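Sowa Guest Kitchens, Utbridge
Kitchen sink FAQ

Can I leave dishes overnight?
Please don't. Rinse, rack, done. Whoever cooks at 7 am needs the basin.

What do I clean the sink with?
Dish soap, soft sponge, warm water. No steel wool, no bleach. Powder cleaner scratches, and scratches dont come out.
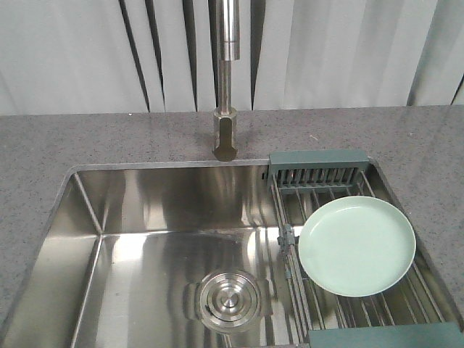 Is the counter ok for hot pans?
No. Use a trivet, even for a minute. Same goes for oil and coffee, wipe them up right away. Gray speckled stone like the counter by the faucet hides spills pretty well, so run a cloth over it even if it looks clean. Get the narrow strip behind the sink too, crumbs collect there.

Dish rack is full, now what?
Dry what's in it and put it away. Doesn't matter whose it is.

Curtain got splashed?
Leave it alone, it gets washed every February. Grease or sauce, tell the desk and we'll swap it sooner.

Drain is slow.
Pull the strainer, empty it in the trash, run hot water. Still slow? Call ext. 22 and ask for Krishnamoorthy Naidu. No drain chemcials please.

Lost something down the drain?
Water off, then ext. 22.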